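Werito Household Linen Project
Progress report to the Okafor Fund, February
Prepared by Jitendra Rana, project lead

1. Summary

The project supplies clean bedding and warm clothing to families moving into unfurnished housing in Drekville. In this period we sent out 93 household bundles. Our target for the period was 90 or better, so we are on track. Spending is within budget on every line except laundry, which is covered in section 4.

The main change since the last report is the way items are folded before packing. We had complaints from two of the housing offices that bundles were coming apart in the hallway and that families could not tell what was in them. Ngozi Tamuno, who runs the linen room, rewrote the folding instructions and has been training the sorters on them.

2. Folding and packing

Under the old method each sorter folded however they had learned at home. A sweater might come out flat and wide from one table and short and thick from the next, and the two would not stack. The new method uses one finished size for all clothing and one for all blankets, both set by the inside width of the Nosby cartons we buy. Folding is done on a bed, with a plain fitted sheet pulled tight over the mattress. We tried the long tables first, but the larger pieces hung over the sides and pulled themselves out of shape.
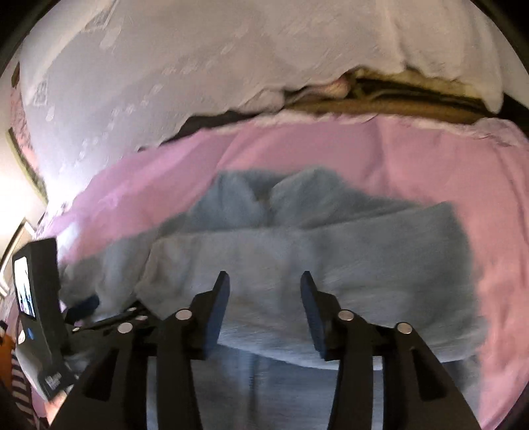
Garments take longer to teach than blankets. The sorter lays the piece out, smooths the body, and brings one part across the other to make a wide panel. The usual trouble is bulk left at the top. On the blue-gray garment on the pink sheet, the wide panel lies across the other layers, but the cloth above it is still bunched into two rounded humps with a dip between them, and one corner of the panel is raised. A piece in that state needs to be opened and smoothed again before it goes in a carton, or it will push up the lid. Ngozi now has new sorters stop after the first fold and check the top with a flat hand. This has cut down on refolding at the packing table.

Each new sorter does 12 practice pieces with Ngozi before working alone. Most have needed all of them. Two people who came to us from hotel housekeeping were signed off early.

Cartons are now labeled on the short end, with the contents written out in words. The old number codes made sense to us but not to the families.

3. Blankets

Demand for blankets has been higher than planned. The housing offices asked for an extra one per child from the start of February, and we agreed to do this through the end of the cold weather. We have over 900 blankets in stock, counting those still waiting to be washed. That is enough for the current rate of requests, but the stock is uneven - plenty of single size, very few doubles.
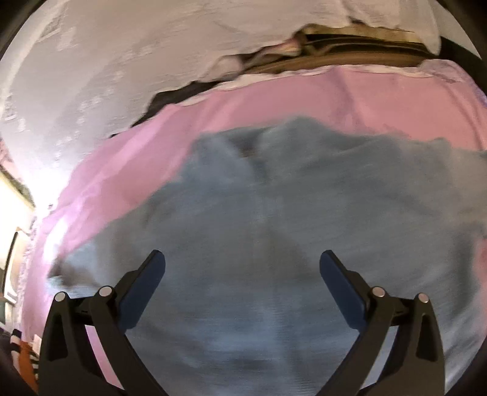
To make up for the shortage of doubles we have been giving two singles to couples, and the housing offices have accepted this as a stopgap. It uses more carton space and we would like to stop doing it by spring. A hotel outside Drekville has offered us used doubles, and we are waiting to see a sample before we say yes.

Blankets are checked for holes, stains and loose binding before folding. Small repairs are done in the linen room. Anything past repair goes to the animal shelter, which collects once a month.

4. Budget

Laundry came in 9 percent over plan. Part of this is the extra children's blankets, and part is a price increase at the outside laundry that took effect in the middle of the period. We have moved the lighter items to our own machines in the evenings, and expect the overrun to be smaller next time. Cartons and labels were slightly under plan. Van costs were as expected.

We are not asking for more money at this stage. We would like permission to move the unspent carton money to the laundry line. A short form for this is attached.

5. Next period

We plan to finish training the remaining sorters, settle the question of the doubles, and put up the revised folding sheets by each bed. The second set of shelves for the linen room has been ordered and should be up before the next report. The housing offices will also be asked how the new bundles are holding up, and their answers will be included in full.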